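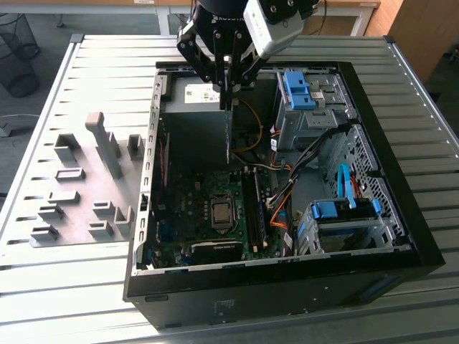

Figure 6. An open desktop tower laid on its side on a slatted metal work surface, side panel removed.

4.2 What people find when the panel comes off

Much of our thinking about home repair began with machines like the one in Figure 6, and we would like to linger on it for a moment. Readers who have never opened a desktop computer often imagine something tidy and forbidding. The inside is closer to a kitchen drawer – black cables bundled across the board, an orange one curving beside them, a light blue SATA cable hanging in a loop near the drive bays – and it takes a while before the eye settles on the processor in its socket or the two long memory slots next to it.

The 60 households in the Tudine study told us much the same thing in their diaries. Of the 872 entries we coded, the largest group had little to do with faulty parts and a great deal to do with cables: which one could be moved, which one went back where, and whether a plug that felt stiff was meant to feel that way. Color helped people a good deal. Several wrote fondly of a bright blue drive latch, much like the one on the cage in the figure, as the first piece they dared to touch. Black cables, on the other hand, were described again and again as "all the same one," and we return to them in Section 4.3.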